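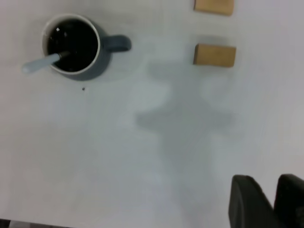
Netholm House – Tableware and Small Objects Club

Gallery: Things We Put on a Table

By Veronica Ciobanu
May

Welcome to the gallery page of our club. We meet every Tuesday in room 105, after work, and we speak about the objects which people use each day and do not look at very much. Cups, spoons, trays, butter dishes, small things made of wood. Some of our members make pottery, others only like to collect, and I belong to the second group, as my kitchen shelves can show.

This spring our theme was "a drink and something next to it". Each member was asked to choose a drinking vessel and to think about what belongs near it. The large prints hang in the corridor outside room 105 until the end of the month, and on this page are the lines that go with them. They are in the same order as on the wall, starting from the stairs.

1. Gray-blue mug with spoon, and two wooden blocks
The mug has a slate color with a thin white rim, and the rim makes a clean circle around the dark drink. I like very much that the handle of the spoon is also a gray-blue, only much lighter, so the two look like relatives. The light tan of the wood is the one warm color on the white table.

2. Tea glass on a saucer, chosen by Hooman Tabrizi
Hooman grew up with tea in glass and he says that he can't judge the strength of tea in any other way. The saucer is older than the glass and has a small repair on one side.

3. Two enamel cups, chosen by Relu Ene
These cups went to the mountains many times and the enamel is missing where they hit each other in the bag. Relu put a folded map near them. We discussed for a long time if the map is an object of the table, and we decided yes.

4. Porcelain cup with a wooden lid, chosen by Dwynwen Bevan
The lid was turned by Dwynwen on a small lathe in her garage. It is made of pear wood and it closes the cup so well that the tea stays hot during a long telephone call.

5. Soup mug from the Dusteck canteen, chosen by Teodor Anghel
Teodor worked at Dusteck for many years and was allowed to take one mug home when the canteen got new ones. On the bottom is written the number 3592, and no person could explain to us what it means. He put a bread board next to it.

6. Child's beaker and a wooden spoon, chosen by me
The beaker was my daughter's and it has marks of teeth. The spoon I bought at the Onu market, from a man who had nearly 1000 of them on one blanket and who wanted to tell me about each one.

Some words about color

When we put the prints together on the floor, before hanging them, we noticed how many of us had chosen blue or gray. Dwynwen thinks that coffee and tea look better in a cool color, because the drink itself is brown. Relu does not agree and he prefers white inside and outside. I can only say that a dark drink in a slate mug looks deep and calm to me, and the white rim helps the eye to find the edge. With a rim of the same color as the body I think the mug would look heavier.

About the wood we had fewer arguments. Natural wood without paint goes well with glazed ceramics, and also with enamel. It gets a stain easily when somebody puts down a full cup too fast, so if you bring wooden pieces on Tuesday, please put a little oil on them some days before.

Spoons

Many visitors asked about spoons, so I write it here also. A spoon which has a color is more difficult to match than a steel one. If it has exactly the same color as the mug, it can disappear, and if the color is very different it looks like it came from another house. A lighter tone from the same family is usually a good choice. Teodor has a box with 62 single spoons, all without their sets, and he is happy to lend them.

Next theme

For the summer we will do "jugs and what we pour from them". Please bring one jug and, if you want, one cloth. The Ivier shop on the ground floor lets us use its long table on the days when it is closed, so large jugs are also welcome. New members can come without any object the first time.

The corridor is open from 8 in the morning until 7 in the evening. Please do not lean bicycles against the wall with the prints.

Last updated: May

This site uses cookies to remember your settings. By continuing to browse you accept our use of cookies.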